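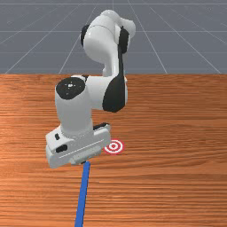 GULLSTEAD, July. The Karketden team has found the fault that made its simulated arm push past its stop point in 18 of 76 test runs, and the fix is out for everyone to try!

The trouble sat in a timing step that read the wrist position one tick late. "We're thrilled it showed up in simulation, and we want other labs to check our work," said Mireille Chauvin, who leads testing at Riviere. Users of version 7 should update before their next run.

Contact: Sylvain Hamel, Riviere press desk | © Riviere | Back to top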